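Category: Software / Motion planning / Conversations

The planner that says no

The company Prustley has its office in Daltevside, on the second floor over a shop that repairs sewing machines. It makes no robots. It makes the software between a task ("take this, put it there") and the motors, and for four years its main product has been a planner for two arms which share one table. The planner is called Lerberg. I spent most of a day with the lead developer, who asked me to write about the software and leave the name out. I agreed, and I think it made the talk more open.

We began with the simulator, as everything at Prustley begins there. Before a change in the planner is allowed near a real arm, it has to pass a set of 162 tasks in simulation. When I arrived, the set was running on a machine under the desk and we had to speak over its fan.

"People think the hard part is finding a path," the developer told me. "For one arm, finding a path is old work. You can take it from a library. For two arms it is also possible, if you wait long enough. The hard part is to decide very early that you should not search at all."

I asked what this means in practice. Lerberg, I learned, has a first stage which does no planning. It looks at the goal of each arm, the objects on the table and the space both arms can reach, and it gives one of three answers: go together, go one after the other, or refuse. The third answer was not popular with the first customers.

"They sent us angry mails. They said, your software refuses and the old one at least tried. Yes, it tried. It tried for a long time and then it gave a path where the elbow passes very close to the other elbow. On the screen this is fine. With a cable on the arm it is not fine."

The refusal comes with a reason in plain words, and this was added late. In the older versions the operator received a number. The list of numbers was in a document, and the document was not always the right version. Now the message says, for example, that the left arm can't leave its goal while the right arm holds its own. The developer wrote most of these messages personally and still changes them when a customer calls with a question.

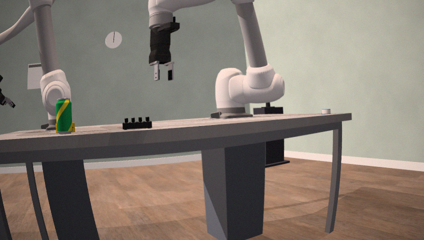
Perception is kept apart from planning, and I was curious how strict this border is. Very strict, was the answer. The planner never sees a camera picture. It receives a list of objects, each with a shape, a pose and a value for how much the pose can be trusted. In simulation the true pose is known, so the team adds errors on purpose before the list goes to the planner.

"If you give it the perfect pose, you are training yourself to be happy," the developer said. "We did this for the first year. All tests green. Then we went to the real table and the gripper came down beside the part. Not far, but beside."

The errors are taken from recordings made on the real setup, and they are not the same for each kind of object. Shiny things get a larger error, and so do low things that are partly hidden by something taller. The developer finds the second case more interesting. When a part is hidden, the estimate does not only become worse, it also moves in one direction, usually toward the side that can be seen. A simple random error doesn't show this. It took the team from one October to the next to understand it well enough to write it down as a model.

The control layer below the planner has its own name, Rautiainen, and its own code repository. It runs every path at the speed which the planner has chosen and reports how far the arm is from where it should be. If the difference grows too large, it slows down both arms, also the one that has no problem.

I said this sounds wasteful. The developer did not agree.

"When one arm slows down alone, the plan is no longer the plan. You have checked that the two arms are far from each other at each moment. At each moment! If the moments are moved for one of them, you have checked nothing. So they share one clock. It is the oldest decision in the code and I would make it again."

There was a time when they tried another way — to plan again during the motion, each time the clock slipped. It worked in up to 49 of the 51 tasks they had then, depending on the day, and this "depending on the day" was the reason to stop. A test which passes in the morning and fails after lunch costs more than a test which always fails, the developer told me, and I had the feeling that some long evenings were behind this sentence.

After lunch I was shown the tool I liked most. It is a viewer for failed plans. The window has a time line at the bottom, and along it you can drag both arms forward and back. On top of this the viewer draws the smallest distance between the arms as a thin line that changes color. The developer dragged to the step 1085 of one plan and waited for me to see it. I did not see it. The wrist of one arm turned almost a full turn to reach a pose it could have reached with a small turn the other way.

"No collision, limits are respected, the test is green. And it is ugly, and an ugly motion scares the person who stands next to it. So is it a bug? I opened a ticket. A colleague closed it. I opened it again."

The ticket is still open. There is now a cost for unnecessary wrist rotation, but it makes the search slower, and it is turned off by default until they can agree on the weight.

I wanted to know about learned policies, which are in every second talk at the conferences. Prustley uses one small network, in the first stage, to guess which of the three answers is likely. The guess only decides what is checked first. The check itself is ordinary geometry and does not trust the network. The developer has nothing against bigger models and reads the papers on the train, but wants to be able to tell a customer why the arm stopped.

Before I left we looked at the machine under the desk again. The set had finished with two failures, both in handover tasks, where one arm gives a part to the other. The developer opened the first one in the viewer, moved the time line a little back and forth, and said that it was probably the grasp order — the giving arm opens before the receiving arm reports that it is closed. Then the second one was opened, and I went to get my coat.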